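I've had the Handorholm desktop case on the dining table since Saturday, and so far nobody in the house has complained out loud, so I'm calling that a good start. I bought it second-hand with the old guts still in it (green motherboard, bit of dust, no hard drive) because I wanted something to learn on before I started poking at a computer I depend on. I paid 32 pounds for the lot, which I think was fair. The seller had three of them and looked quite pleased to be down to two.

A bit about me so you know how seriously to take this. I fix lamps, bikes and the odd radio, and until this spring I'd opened a computer exactly once, to get a coin out. So if you build machines for a living you'll find me easily impressed. If you're more my sort, read on!

**Getting in**

The side panel is the best thing about it. Two thumbscrews at the back, slide, lift, done. My last tower had a panel that you had to thump with the heel of your hand and then catch before it hit the floor, so I opened and closed this one about six times just for the pleasure of it. The panel has a proper folded lip all the way along, and I haven't cut myself on it, though I did manage to cut myself on the bracket at the back where the expansion cards go. Only a nick. Keep a plaster handy and go slowly round there, the metal is much rougher than on the rest of the case.

Once it's on its side with the panel off you can get at more or less everything without taking anything else out first. I liked that a lot. The drive area has good access too, and I can get my whole hand in, and I do not have dainty hands.
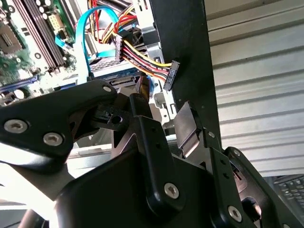 Where it gets tight is the bottom corner. The front panel leads (power button, reset, the two little lights) are all the same length, and whoever decided that length was feeling mean. They just about reach the pins if you run them straight across, but straight across means they sit exactly where you want your fingers to be. I ended up routing them round the bottom and had to pull quite hard on the reset one. It's held so far. I'd have paid another pound or two for a few more centimetres of wire.

**Memory**

The memory slots are easy to get to and I can't say fairer than that. I practised taking a stick in and out until I stopped holding my breath. Clips back, line the notch up, press both ends, and they click up by themselves. The first time I had it the wrong way round and was leaning on it with my full weight before it dawned on me, so do look at the notch before you press. It wants a firm push but it doesn't want a wrestling match.

The clips on mine are stiffer at one end than the other. That's the board and its age, I suppose, so I won't knock the case for it.

**Processor**

I bought a used chip from a seller who describes everything as "tested, working" and packs it in kitchen roll. The socket has a metal frame and a lever, and the lever takes more force than feels sensible. It creaks. I rang my brother, who told me it's meant to creak, and I've chosen to believe him. There's decent room around the socket for getting hold of the lever, even with the board still in the case, although the cooler is another story. With the board fixed in place you can't see the last of the four cooler clips at all, so you do it by feel and a fair bit of swearing. If I were doing it again I'd take the board out first, fit the cooler on the table and put the whole thing back in one piece.

**Drives**

There's a slide-in tray for the main drive, and it's a bit of a mixed bag. It slides nicely when empty. With a drive in it, it catches about halfway and you have to lift the front edge slightly, and then it goes home with a good solid clunk. I thought I'd bent it but I had a look at the runner with a torch and it's straight, so I think it's just the way they made it.

I put in a Bultico drive that I already had in a drawer, 700 gigabytes or thereabouts (an odd size, I know, it came out of a telly recorder). It's loud. I mean really, properly chattery, and the tray does nothing to soften it. A strip of rubber between the tray and the runner took the worst of the buzz away, and you can cut that from an old inner tube, which is what I did.

**Power supply and cables**

My case came without one, so I added an Abreu 395 watt supply. It fits, screws line up, no complaints there. What you will notice is that there's nowhere to put the spare cables. None. There's no gap behind the board tray worth speaking of, so anything you're not using ends up in a bundle at the front of the case, tied up like a bunch of asparagus. I used reusable ties from the garden shed and they're fine. They're also green, so they sort of match.

If you like a very tidy inside this is going to annoy you every time you open it. I closed the panel and made a cup of tea.

**Tools**

I did the whole job with one medium crosshead screwdriver from the Droridis set I reviewed back in May, and I still think it's the nicest handle I own. The tip is magnetic enough to carry a screw into a corner, and it did drop one, once, and it rolled under the board. I got it out by picking up the whole case and tilting it about like one of those games with the ball bearing and the maze. Count your screws. An egg box is very good for this, one cup for each kind, and you can write on the lid.

**Things I'd change**

- Longer front panel leads, as above. This is the big one.
- Something to smooth off the rear bracket.
- A tray that doesn't need a knack.
- Feet. Mine has four but they're hard and shiny, and it slides on a polished table if you push on it. I put a tea towel underneath.

**Would I buy another?**

Yes, at that price, for learning on or for a plain machine that does letters and the shopping. It's heavy, it's solid, the panel is a joy, and there's enough space in it that a beginner can see what they're doing most of the time. I wouldn't buy it for anything with a great big graphics card. I measured the gap with a ruler and it's just not there, you'd be up against the drives before the card was fully in.

Mine started on the second go. The first go was me forgetting the switch on the back of the power supply, and I'd taken half the memory out again before I spotted it. It's been running since, and I've got the panel off again tonight to have another crack at that reset lead, which has started to slip off its pin whenever the case gets moved.

Four stars out of five. I'd lend it to a friend, with the tea towel.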